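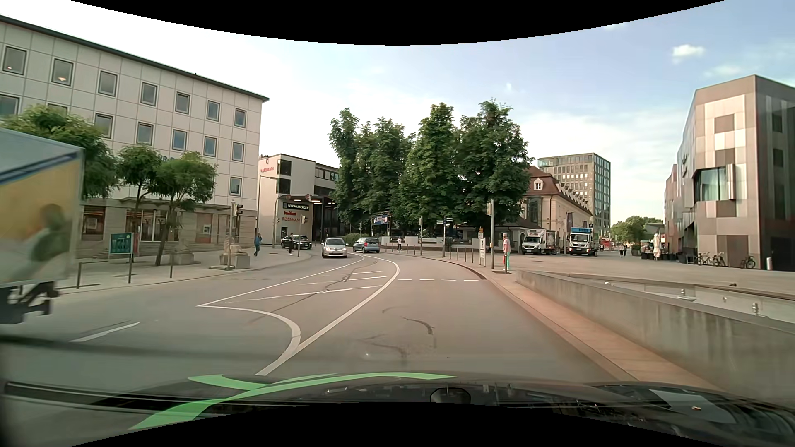
Arurville by road: the square and the streets around it

Reading time: 3 minutes

Arurville is a town most people drive through on the way to Friesen. I stopped there for part of February and again when the trees were out, and spent most of my time near the main square. The pictures in this gallery are mainly of streets, shopfronts and traffic, with a few notes for anyone planning to visit.

The square

The road is wide and bends left as it passes through the square. Traffic keeps moving for most of the day, and lorries use it as well as cars. If you are on foot, cross at the lights and allow some time for it.

The large building on the corner has four storeys, with off-white square panels above and stone cladding at street level. The blue letters "VR-B" are on the front, partly hidden by the trees. There is a cash machine panel on the ground floor.

Two old stone sculptures stand on pedestals by the pavement. The one next to the traffic light looks like a reclining lion. Both are well weathered – I looked for a date on them and found none. The green information board is a little further back along the same pavement, behind the thin dark posts at the kerb.

Getting there and parking

The 195 bus from Friesen stops a short walk from the square. The last one back leaves in the early evening, so check the timetable at the stop before you go for a meal.

Drivers can use the car park on Wirkano Street, which has 124 spaces and is 600 metres from the square. It fills up by ten in the morning when the market is on. I had no trouble finding a space after two.

Food

The Flallus bakery is on the first side street after the bend. It does soup at lunchtime and closes at four. The rye bread is good and keeps for several days.

Text and gallery by Hanna Hrynyshyn

Related galleries
Friesen: the old station and goods yard
Wirkano Street on market morning
Small town bus stops, part 3

Contact | Copyright Hanna Hrynyshyn | Back to top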